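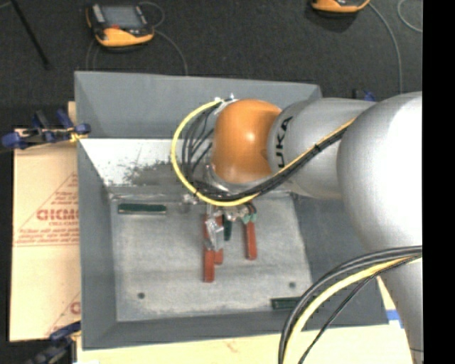
Pludano Felt Insoles

Reading time: 4 min

The Pludano insole is a simple thing. It is a piece of pressed wool felt, cut in the shape of the foot, with a thin cork layer under the heel. We make it in our workshop in Gikunville and we sell it in pairs, in all full sizes and most of the half sizes. If you wear rubber boots, work boots or old leather shoes in the cold months, this product was made with you in mind.

Why wool felt

Wool keeps warmth even when it is a little damp. A foot in a closed boot gives off moisture during the whole day, and an insole of foam holds this moisture near the skin. Felt takes it in and gives it back to the air at night, when the boot is standing open. For this we ask you to take the insoles out every evening. It needs a few seconds and the insoles will live much longer.

The felt is 100 percent wool, without glue inside. It comes to us in rolls from Shehu, a small felt maker with whom we work since the first winter. The wool is gray with darker and lighter hairs in it, so two pairs never look exactly the same. We do not dye it. Customers sometimes write to us that the left insole is a little darker than the right one. Yes, this can happen, and it does not change how they wear.

Two thicknesses

Thin is for shoes that already fit well. You replace the old insole with it and you should feel almost no difference in the space above your toes.

Thick is for rubber boots and for work boots that you bought one size larger. If the boot is already tight, please do not take the thick one. The foot needs some free space, and a pressed foot becomes cold faster, even on the best wool.

If you are between the two, take the thin. You can always wear a second sock.

The heel layer

The cork part covers only the heel and goes forward until the beginning of the arch. It is sewn to the felt with a flat seam, and the seam is on the lower side, where you do not feel it. We call this layer Trillik, because our first cutting pattern had this name written on it and we never found a better one. In the first days the cork is quite firm. After a week of normal walking it takes the shape of your heel, and then you should not exchange the left and the right.

This is not a medical insole. It does not correct the foot and it does not replace what your doctor gave you. If you have an orthotic, you may put the thin felt under it, but try it at home first.

How to choose the size

Order the size which is printed in your boot, not the size of your other shoes. Every insole is cut a little long. Put it in the boot, push it to the heel, and look if the front edge is bending up. When it bends, take normal scissors and cut a narrow strip from the toe end -- less than you think. Then try again. Do not cut at the heel side, the seam there will open.

Washing

Wash by hand in cold water with a mild soap. Do not wring them. Press them between two towels and leave them flat in a place with moving air. The washing machine makes them smaller, also on the wool program, and we cannot take back a pair that was washed this way. Keep them away from the stove and the radiator. The cork does not like strong heat and it can crack.

For most people a brush is enough during the season, with one washing in spring before you put them away. A bag of cotton is better for storage than a plastic one.

How long do they last

With daily use, one winter for the thick and a little less for the thin. When you hold the insole against a lamp and light comes through under the ball of the foot, it is time for a new pair. The old ones you can cut into pieces and put under chair legs.

Last season 2,084 pairs left our workshop. Stavros Leka, who cuts the larger sizes, keeps the number in a notebook, and from him we also know that the most ordered size is the 42 in thick. In October this size is often finished for some days, so if it is yours, please order earlier. We do not reserve pairs by telephone.

Exchange

You may exchange unworn and uncut pairs in 70 days. Put a note with your name and the size you wish in the package. You pay the way to us and we pay the way back. If a seam opens in the first winter and you did not cut near it, we sew it again without cost. Please brush off the mud before you send them.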